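Brennan Settles the Matter of the Cork

Jun 15, 2025

BRENNAN – After 46 days of letters, two public meetings and one walkout, the town council voted 4 to 2 to let restaurants charge diners for opening a bottle they brought themselves. The fee is optional. The arguing, evidently, was required.

The dispute began in April, when Eustaquio Galindo, owner of the Divamik dining room on Mill Street, added a line to his menu asking $4 a bottle. A town rule written for church suppers forbade any charge for "the pouring of private drink." Galindo said he had never heard of it. Neither had the town clerk, who found it in a binder under the parking permits.

Letters followed, 162 of them. Many were thoughtful. Several were in capitals. One proposed that diners be allowed to bring their own chairs as well and see how Galindo liked that.

"I have been to zoning hearings that were more fun," said council member Consuelo Tlapale, who voted yes. "I have been to dental appointments that were more fun."
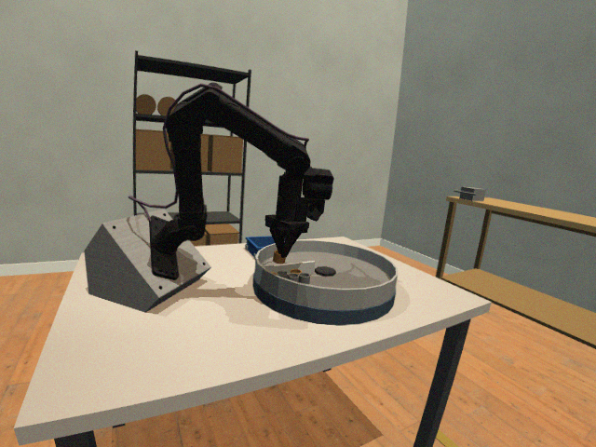
A small tan cylinder held over a round tray, in a computer rendering.

Shahab Mohammadi, who voted no, said the fee punished thrift. He then spoke for a good while on the price of restaurant wine, naming bottles and, in one case, the waiter.

Under the new rule, the charge must be printed on the menu in letters as large as the food prices. It may not be applied to water, baby formula or soup. The soup clause was added late in the evening and no member would say who had asked for it.

Sarahí Olvera, who runs the Pidham Café across the street from Galindo, said she would go on opening bottles for free – "corks, caps, whatever they carry in" – and had already ordered a sign saying so. Galindo said he wished her well with the glasses.

The rule takes effect once the clerk has typed it up. The old one goes back in the binder.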